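November, the damp end of it

Day four of trying to bake like a person with patience. Yeshi says I have the hands for it, which I took as praise until she said the same of her brother-in-law, a plasterer.
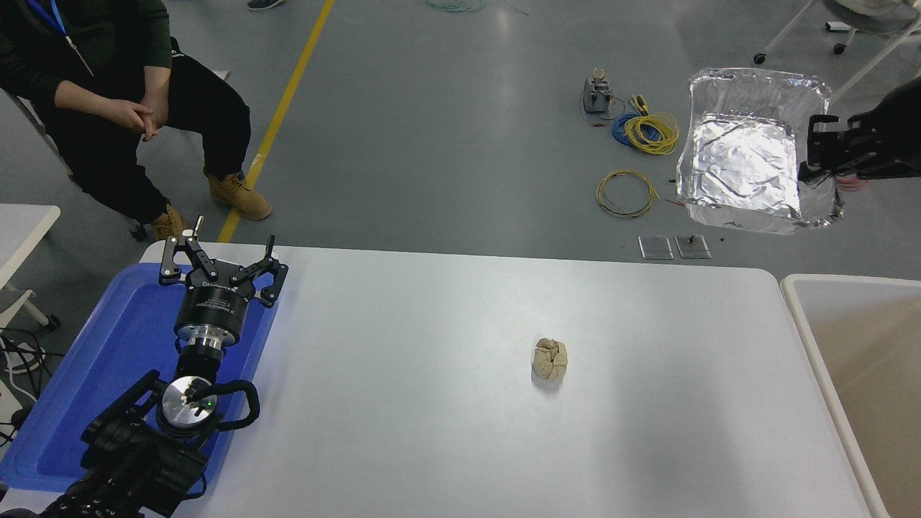 Morning

Woke at five to feed the starter. It has a better breakfast routine than I do. Fed it, looked at it, went back to bed, lay there thinking about it. Flour left in the big tub: 1187 grams, so either the scales are wrong or I've been eating it in my sleep.

Bus to Flerkbridge for more. The mill shop has put the rye up again and moved it to the top shelf, where only the tall can be disappointed by it. Met Ewan MacLeish at the stop coming home. He is reading up on the Maillard reaction and wanted to tell me why crusts go brown. Eleven stops. I know a great deal about crusts now and very little about how Ewan's mother is, which was what I'd asked.

Afternoon

Mixed a small dough with 125 grams of wholemeal and far too much confidence. Saron rang halfway through kneading and I answered with my elbow. She wants the good tin back, the one from Wunatthorpe. I said I'd look for it. I was leaning on it at the time.

Evening

Loaf out at seven. Flat on one side, like a hat someone has sat on. Asnakech ate two slices with butter and said it was "very filling", then asked whether the bakery on the corner still opened early.

Must soak the bowl. Must ring Mebrat about the oven shelf. Starter again at five.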